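24/04/2022

Continuing with the Plulivton airfield vote. Goal for today was to finish the side-by-side of the two versions of the story and settle what to call the thing that was approved, which keeps changing from one paper to the next.

Source material in the folder now:

- Zitell wire story, first version and the corrected one
- Plulivton council minutes, scanned, with the annex
- Halvorsen's regional roundup, web text only (the print page is still missing)
- 66 clippings from other outlets that ran the story in some form

Started with the minutes, as I should have done last time. The council did not approve housing. It approved sending the draft plan for the old airfield to public comment. The comment period is 40 days. After that the plan goes back to the council, then up to the Zorkel district office, which can return it for changes. Only after the district signs can anyone apply for a building permit. The minutes are clear on this once you get past the numbering, which restarts in the annex.

The first Zitell version says the council "gave the green light to new homes at the former airfield." The corrected version says it "advanced a plan." The headline was not corrected. Most of the clippings take the headline and the first paragraph and nothing else, so the correction never reached them. 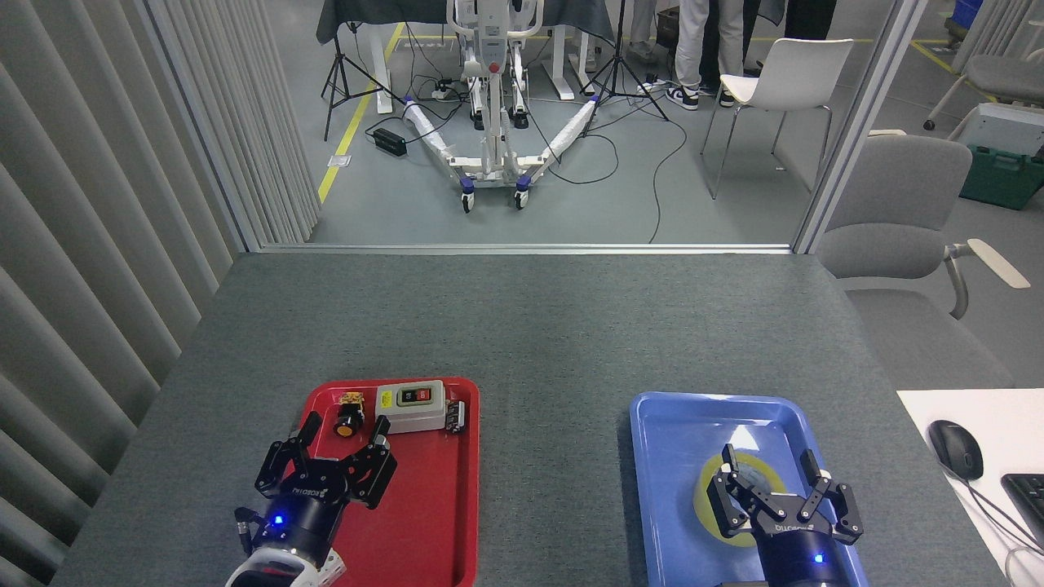 Went through the clippings and marked the verb each one uses for the decision. Approved, cleared, green-lit, backed, advanced, moved forward, rubber-stamped (opinion page only). I had planned to treat "backed" as the same as "approved," but reading them in a row I don't think that holds. Several papers use "backed" for a vote that still has steps after it, and they say so lower down. Giving it its own code for now.

Attribution is worse than the verbs. A lot of the pieces are signed "staff and agencies" with no agency named. I can trace some of them to Zitell by the airport paragraph, which has an odd phrase about the runway "last used by crop planes" that only Zitell had. Where that phrase is present I'm marking the source as Zitell, inferred. Where it isn't, source unknown. Please don't fill these in by guessing from the outlet. Ginette Wong tried that on the water tariff set and we had to undo it.

Location notes. The clippings place the site variously in Plulivton, outside Plulivton, and "near Zorkel." The annex map puts the whole runway inside the Plulivton line, with the old fuel yard across it in the district. The fuel yard is not in the plan. Any piece that mentions the fuel yard as part of the project gets the error flag, code L2.

Size. The annex gives 80 hectares for the planning area. Halvorsen has the same number but calls it the building area, and the two aren't the same: the planning area takes in the flood strip and the road reserve, neither of which can be built on. No outlet gives a building area that I can trace to a document. Leave that column blank for everyone.

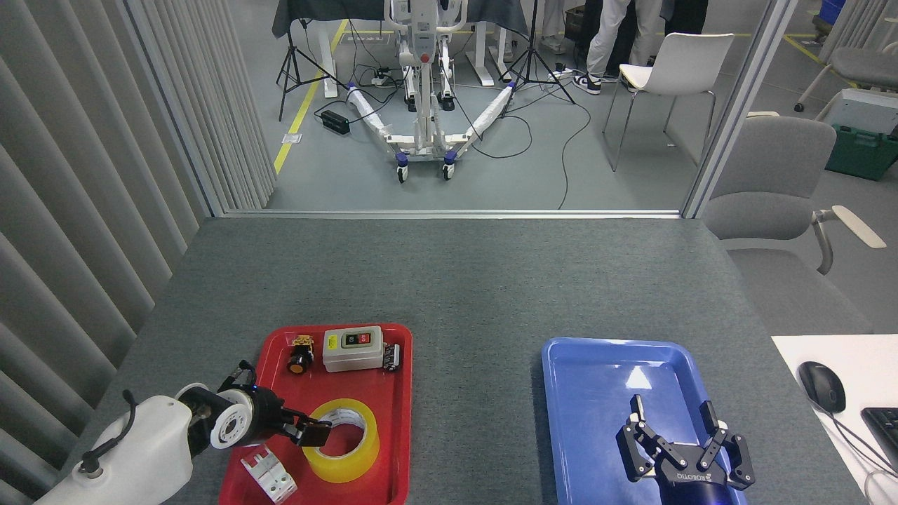
*Roll of yellow packing tape in the red tray, gripper over it.*

Quotes. The mayor is quoted three ways. The minutes have no verbatim record of his remarks, just a line that he spoke in favor. So we can't say which version is right, and I've taken out my earlier note that called the Halvorsen one a misquote. The residents' group statement matches in every clipping that uses it, down to a typo, so that came from a press release. Would be good to have the release itself.

Loaded words: still undecided on whether "so-called plan" goes under tone or under status. It sits in the status phrase grammatically but it tells you nothing about status. Leaning to tone.

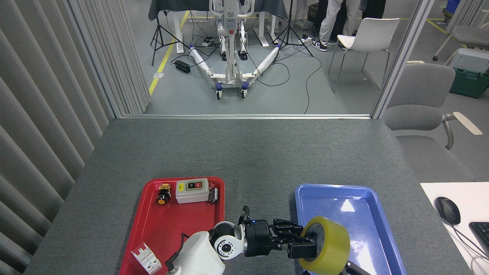
The status column needs a middle value. Right now it has only "proposed" and "approved," and this vote fits neither one, so two coders reading the same piece will split on it and both will have a case. It's like the yellow wheel: not in the red tray, over the blue one, in the grip and overlapping the rim. If you have two trays to choose from you'll pick one, but what you want to write down is that it's being held. I've added "in process" with one rule, that the text must name at least one step still to come. If the text names no further step, code what it says, even when we know from the minutes that it's wrong. The gap between the two is what the study measures.

Recoded the Zitell pair and Halvorsen under the new rule. First Zitell version is "approved," corrected one is "in process," Halvorsen is "in process" on the strength of its last paragraph. Have not touched the clippings yet.

To do:

- recode the clippings with the middle value, blind to my first pass
- ask the Plulivton clerk for the residents' release and a clean copy of the annex map
- find the Halvorsen print page
- Ginette to check the "backed" group against full text, not the cut versions
- look up when the comment period formally opens; the minutes say on publication and I can't find the notice

Coding sheet saved as Round 2. The old one is in the archive folder, read only. The August clippings on the earlier airfield proposal are a separate set and should stay out of this sheet.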